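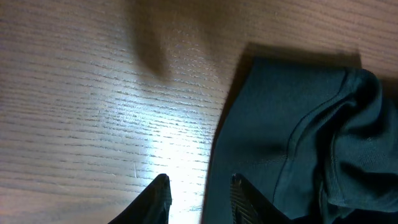 What do you budget for after the arms are paid for? Fingers, cables, a decent table and a lot of second-hand shirts, in that order.

I've been putting off this post since April, mostly because the spreadsheet was a mess. It's tidier now, so these are the numbers for the folding bench as they stand. Everything is in dollars and includes tax.

The total so far is $1,978 on top of the two arms. The biggest single line is $400 for the Stalo rail and its hardware. I'd planned to bolt the arms straight to the table and save the money, but Emmett Calloway talked me out of it. He'd done it that way on his own bench and had to redrill every time he wanted to change the spacing.

Next is $254 for wrist cameras. I priced the Nudent ones and the Zamora ones and went with Zamora, mainly for the shorter shipping time. The Nudent bracket looked better made, so I might regret it.

## Clothes

I gave myself $30 for clothing and assumed that would cover it. Old T-shirts are cheap, but a bench that only ever sees T-shirts learns nothing about collars and buttons, so the list has to include a few awkward things as well.
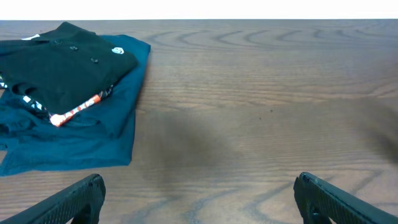
*Black shirt with buttons, on top of the teal one.*

Dark fabric also costs more than you'd think, though not at the till. Black on black is hard to make out on a camera feed, and I've added a line for a second lamp. I haven't picked one yet. A glossy table makes that choice harder, as any lamp bright enough for the cloth puts a white patch on the wood.

## Still to buy

- Spare finger pads, from Sement if they have stock
- The lamp
- Longer cables for both arms
- A matte cover for the table

The cables are the one I should have caught at the start. I measured with the arms parked – which is no use once they reach across the table.
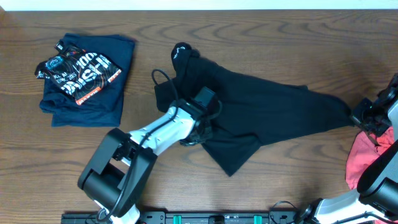 I'm leaving a third arm out of the plan for this year. Emmett thinks I'll want one for holding sleeves, and he may be right, but I'd sooner put the money into spares and have two arms I can keep running. If the cable quote comes back under what I've set aside, the difference goes to finger pads.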